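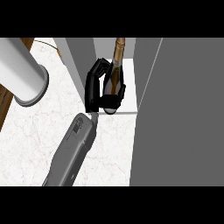

Stuvstead Beverage Export Listings – data card

What is in the data

The set has 1,618 product listings for drinks sold in bulk: bottled cider, fruit syrup, roasted barley drink, coffee in sacks. Each row is one offer from one supplier. The listings were collected by Yetunde Ogundipe from the trade catalogs of Skokia and Breltudham, and cleaned by Esperanza Ruiz-Ortega.

Files

listings.csv – the main table, 7 columns
suppliers.csv – 91 suppliers, with country and port of loading
units.txt – how we converted cartons, drums and pallets to kilograms or liters

Columns in listings.csv

offer_id, supplier_id, product, grade, pack_size, min_order, price_term

Known problems

The grade column is free text. One supplier writes "first grade", another writes "A", and we did not try to make them equal. Minimum order is empty for many syrup offers, please do not read it as zero. Four suppliers changed their name during the collection and they keep the old supplier_id.

Prices are not included. The catalogs give them only on request.

Use

Free for study and for teaching. If you want to sell a product made with it, write first to the Strickland office.

Last update: 10 February 2020. The next one is planned for June.

3 comments
12 shares

Related
Strickland port codes
Skokia catalog, dried fruit and nuts
Carton and pallet sizes – a short table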